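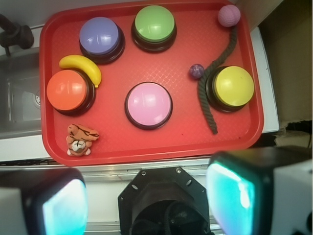 Eun-ji Ma wants to know why mussels have to be thrown away if they stay shut after cooking. Her gran in Mistcombe always binned them, but a fishmonger told her they were fine.

July 26, 2018
Posted by Eun-ji Ma

Luvasstead
The rule is mostly a habit from old cookery books. A shut mussel after cooking may just have a strong muscle. Prise it open and smell it. The ones to worry about are those gaping before they go in the pan. Tap them, and if they don't close, bin them.

Ahn
I cook 400 g at a time with the lid on and a few always stay closed. I give them another minute. Never been ill.

Welovico
My mum throws them out and so do I. Not worth it for one mussel. Also don't keep them in a sealed bag or in tap water, they die. A bowl in the fridge with a damp cloth over it is what you want, and eat them the same day.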